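# Workshop tips: picking apart desktop towers with an arm

Notes from the Koralent bench, last revised May 31, 2019. 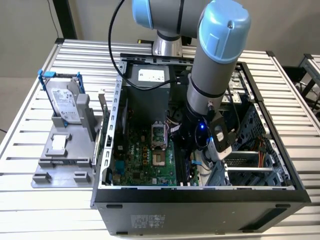
The method under test is called Irkaris. The planner chooses the next part to remove from the contact forces felt on the last one, with no stored model of the case. Over 366 part removals it needed an operator restart 31 times. Most restarts came from cable snags, so the tips below deal mainly with cables.

**Before the run**

- Unplug the tower and press the power button for 5 seconds. Leave the power supply housing closed.
- Lay the tower on its side and check that it does not rock. A case that shifts during a pull gives a false contact reading.
- Move cable bundles away from any part due to come out. Tie them with a soft strap.
- Zero the force sensor with the gripper open and clear of the case.

**During the run**

- Approach memory modules from straight above. Open both latches first.
- Release the processor lever before gripping. Lift by the edges only.
- If the force climbs and the part has not moved, stop after 2 tries. A third try tended to bend the latch.
- Keep hands out of the case until the arm is parked.

**Logging**

Record the part, the grip width and the peak force. Mark snags separately from slips. The Urrego script reads them as different failures and will reject a row with both fields filled.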